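Household Materials and Their Care
Session 8: Scuffs, Stains and Dull Surfaces

Welcome back, everyone, and thank you for the lovely stories you sent in after the last session (Violeta Ledesma's tale of the copper jam pot and the lemon juice was a real treat, and I've asked her to tell it to the whole group).

Tonight we're looking at wear. I'd like you to get used to telling three things apart, and it takes a bit of practice, so please be patient with yourselves.

A stain is something added to the surface. Tea, rust from a can left by the sink, that sort of thing. Very often it can be lifted with mild soap and a soft cloth, and if soap won't do it, a paste of baking soda might.

A scratch is something taken away. No cleaner in the world will put it back - you can only polish down the area next to it until the edge stops catching the light. For light marks on bare metal, begin with fine paper (I like 1000 grit, used with a little water) and go with the grain if there is one.

Dulling is the one people misread most. Lots of tiny scratches, all running every which way, scatter the light and the metal looks gray and tired. My own baking trays went that way years ago and they still make very good cookies!

Worn gray metal, with a brighter band under the far wall.
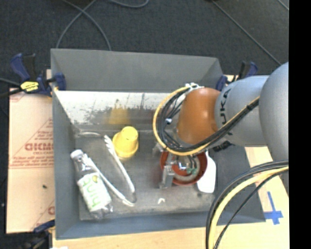
Fig. 3. Scuffs and scratches along the lower edge of a bright band; worn, stained floor.

For next time, please bring one worn metal item from home, nothing too heavy, and read Anil Thampi's chapter on polishing. Start at page 197 and stop when you get to the part on silver - we'll do that one together in July.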